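14 June 2022

Dear Lizeth,

Thank you for your patience with this one. I know you asked for a couple of pages on how the Selldale garden plots are doing, and I have tried to keep it to that, though it has been a full spring and I do tend to run on when the subject is soil.

## The plots

The upper beds are all dug and planted now, and they look lovely. We lost most of April to the cold, and the first sowing of beans rotted where it lay, so we started again under fleece in May. The second sowing is knee high. Kerstin Hagedorn has taken on the bed nearest the road, which was nothing but rubble in December, and she has it full of chard and a very determined squash.

The lower beds are slower. The drainage trench you paid for is in and it does carry the water off, but the ground beside it was churned up by the digger and needs another season of compost before I would ask any family to put their carrots there. We have sown it with clover for now.

## Sheds and tools

Both sheds are up, roofed and painted. The second one went over its estimate because the old base had cracked right through, and Sabine Schwerdtfeger talked the supplier in Cedbridge into holding the timber price while we poured a new one. The tools are shared between all the households, and we settled on padlocks with keys. Several of our older gardeners told us they could not read the little numbers on a combination lock in the evening, and that was that.

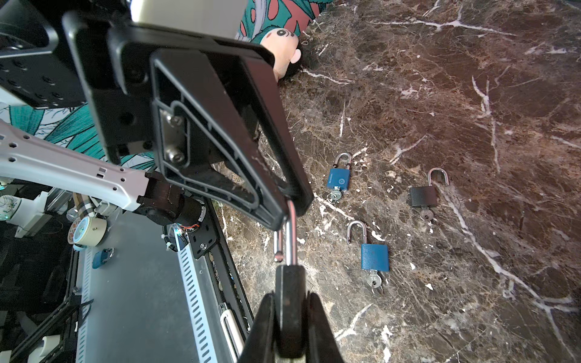
## Water

The main tank holds 1000 liters and fills from the shed roofs. We have run it dry once so far, during the hot week in May, and I would like to add a smaller tank at the bottom of the slope so people aren't carrying cans uphill after work. Katsuhiko Nakajima has drawn up a simple gravity line for it, with a tap at each end of the path. He thinks we could lay the pipe ourselves over two weekends if we can borrow a trencher again.

Our one real disappointment is the hand pump, which came with the wrong fitting and went back, and then came again with the same wrong fitting.
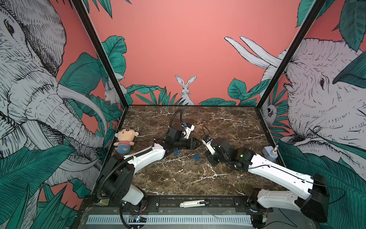

I have asked for a refund this time and we will buy one locally. It may cost a little more, but we'll be able to carry it back to the counter if it leaks, and I have had enough of parcels for one year.

## People and sessions

The Saturday mornings have been the happiest part of the project. Almost 60 households are signed up, and there is a waiting list for the upper beds, which we have never had before. Our seed swap in March ran well past closing time. One gentleman brought his grandmother's bean seed from Sauerland, wrapped in a handkerchief, and gave away every last one of them - I have two in a pot on my windowsill and fuss over them far too much.

Every household now has access to the sheds, and we have agreed a few plain rules. Keys go back on the hook, spare keys stay with Sabine, and a lost key is reported the same day so the lock can be changed.
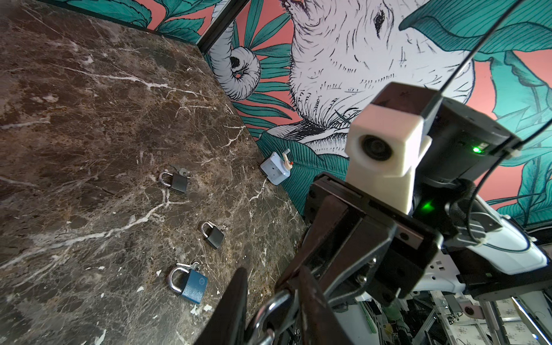
*Padlocks on the marble tabletop, two of them with a key in.*

The children's hour is still finding its feet. We tried it straight after school and they were all too hungry to listen, so it has moved to later in the morning on weekends, with bread and jam first. Attendance is better and the radishes are suffering.

## Money

Spending is close to plan. The shed base is the only large change, and we covered it by putting off the arbor until next year. There is $900 left in the materials line, and I would like your permission to move it to the lower tank and the pipe. The compost, seed and tool lines are all inside their limits. Receipts are in the folder I sent with the last claim, and the newest ones will follow as soon as the timber invoice has been corrected.

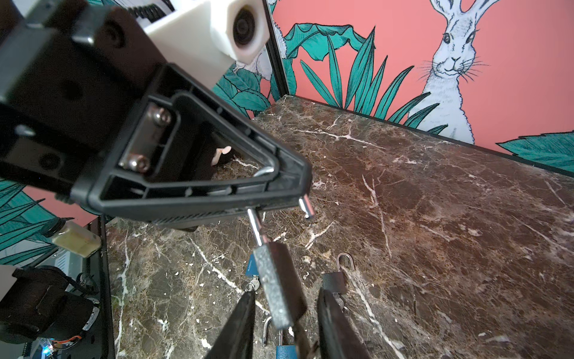 ## Next steps

- Finish the path edging along the upper beds.
- Lay the gravity line, if you are happy with the change above.
- Turn the clover in at the lower beds and spread compost in the fall.
- Hold an open afternoon at harvest time, to which everyone at Trornivmont is warmly invited.

If you can come a little before the open afternoon, Kerstin will walk you round the trench, and I will send you home with squash.

With warm thanks,

Imke Hinrichs
Selldale Garden Plots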